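Wistlow Stage & Screen Help
Community board > Rehearsal and self-tapes

Room echo on a musical theater self-tape, vocal sounds thin
Posted by Duarte Moreira, April 2024

I'm taping 32 bars plus a monologue for a regional production. The room is a spare bedroom with bare walls. Backing track plays from a laptop, I sing to a phone on a tripod. On playback the track is louder than the voice, and the voice has a short slapback on hard consonants. The casting notice asks for a single take with no editing between song and monologue. File limit is 1000 MB. What should I change first?

Emiliano Contreras
Change the mic distance first. A phone across the room picks up as much wall as voice. Put a separate recorder just out of shot at chest height, pointed at your mouth, and sync its audio to the video afterward. Syncing isn't editing between pieces, but read the notice again in case they want the original phone audio.

Play the track from a small speaker behind the camera, aimed at you, and turn it down until you can only just pitch from it. Record a test of the loudest phrase and set the gain so that phrase doesn't clip. Leave the gain alone after that, including for the monologue.

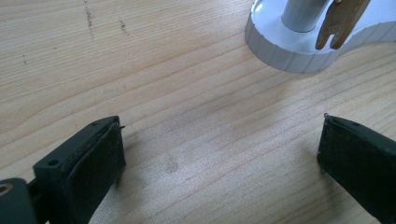 Slapback comes from hard parallel surfaces, and a tabletop counts as one. If the recorder sits directly on it, you also get thumps from footsteps. Bare wood with a grain like this one, pale and streaked, looks fine on camera but reflects everything above the low mids. Put a folded towel under the recorder and a heavy blanket over whatever wall you face. Hang a second blanket behind you if the backdrop allows it. Foam tiles do little at voice frequencies unless they are thick.

Macario Manríquez
just use the closet lol. worked for my Nenis callback

Eustaquio Bermúdez
A closet won't work here, he needs a full-body shot for the song. Agree with Emiliano on distance. Two additions: turn off automatic level control on the phone if the app allows it, otherwise it raises the room noise in every rest. And export at 1080p. You will be well under the limit.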